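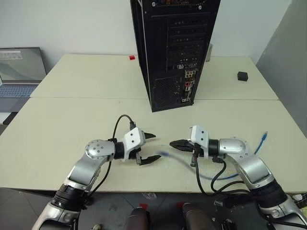 A morning in the public gallery

August 22, 2025 – posted by Urho Miettinen

Filed under: Local democracy, Out and about

I have lived in Horkville for most of my adult life and until last week I had never once seen the district assembly sit. I've voted for it, moaned about it, written it two cross letters about the Costska bus, and never gone in. Well, I've been now, and I had such a good time that I've been boring everyone I know with it, so it's your turn.

The business of the day was choosing a new Speaker. I know how that sounds. But the last one had held the chair so long that half the members had never sat under anybody else, and for the first time in years there was a proper contest. Gonzalo Marín, who lives opposite me and goes to these things the way other people go to the football, told me over the hedge that if I was only ever going to see one sitting it should be this one. So I put on a decent shirt and went with him.

Getting in

You just walk in! I had expected forms. There's a desk inside the side door on Wanard Street, a woman there writes your name in a book, you switch your phone to silent and up the stairs you go. The gallery is a long curved balcony with benches like church pews and about as kind to the back (Gonzalo brings a cushion, and I was offered half of it). He steered us to the far end, where you can see the faces of the members instead of the tops of their heads.

The chamber below is smaller than I had pictured. There are 30 members and they sit in a horseshoe, close enough to pass notes, and they do pass notes. One of them was eating a plum through the whole of the opening statement. I found this very cheering.

How they pick a Speaker

There's no bell or fanfare. The clerk stands up, says that the chair is vacant, and asks for names. Each candidate needs a proposer and a seconder, and they have to come from different parties, so nobody can be put up purely by their own side. I thought that was rather clever. I had no idea the rule existed, and Gonzalo says it was brought in after a bad-tempered winter when one group tried to take every post going.

Two people stood. One was the member for Costska, a retired headteacher with a voice that could reach the car park, and the other was the member for Upper Wanard, much younger, very dry, known (Gonzalo whispered) for having read the standing orders from cover to cover and correcting people on them. Each got four minutes to speak. The headteacher talked about patience and about letting backbenchers finish their sentences, and she got a warm rumble from both sides. The younger man talked about question time, which at present is so stuffed with friendly questions from the ruling group that the awkward ones are never reached. He'd worked out that most written questions from the spring were still waiting for a reply, and he read out one of them, about a blocked culvert, in full, with the date on it, and then simply looked up. There was laughter, and a bit of shuffling on the front bench.

I went in thinking I'd want the headteacher and by the end of that I was completely torn!

The vote

It's done by secret ballot, in the old way. The clerk calls each name, the member walks down to a table in the middle, writes behind a little screen and drops the folded paper in a box. It takes ages and I wouldn't have missed a second of it. You see who dawdles and who marches. You see people who were glaring at each other twenty seats apart stop for a chat on the way back. One elderly member needed an arm on the steps and it was somebody from the opposite benches who got up and gave it to him.

Then the clerk tips the box out and reads every paper aloud, one at a time, with no expression whatever. I've watched cup finals that were less tense. The two of them were level, then the headteacher crept ahead, then level again, and Gonzalo had stopped whispering and was holding on to the rail.

It went to the member for Upper Wanard, by two votes. The headteacher was the first across the floor to shake his hand. Then comes the bit I'd been told to watch for – his proposer and seconder take him by the elbows and haul him up to the chair while he pretends to resist. It's an old joke and everybody in the room has seen it, and they all laughed anyway, me included.

His first act as Speaker was to tell a member to sit down. His second was to announce that unanswered questions would go to the top of the list when the assembly comes back, oldest first. So the culvert gets its moment.

Afterwards

We had soup at the Solanki, which is where the members go too, and I ended up in the queue behind the plum-eater. I told her it was my first time in the gallery and she was delighted. She said that most days there's no one up there at all, and that you can feel the difference in the room when there is. People sit up. They make their points better, or at any rate shorter. She also told me that the assembly gets something like a coachload of visitors a year outside of school trips, in a district where you can hardly buy a pint of milk without hearing what's wrong with the council.

I don't want to get too carried away. There was a dull stretch after the vote on the accounts, and a long row about car parking permits which I couldn't follow and suspect several members couldn't either. A petition with 300 names on it, asking for the Costska bus to run on winter evenings, was received and noted in less time than it takes to boil an egg. I signed that petition, so I felt that one. It comes back for a proper debate in December and I fully intend to be on the bench with a cushion of my own.

If you fancy it, sittings start at ten and the order paper is pinned up by the side door the evening before. You can leave whenever you like as long as you don't do it while somebody's speaking. Take a jumper, as the gallery is draughty even in August, and sit at the far end. Gonzalo will be there and he'll tell you who everyone is whether you ask or not.

I've started reading the standing orders, by the way. I'm as far as the section on hats.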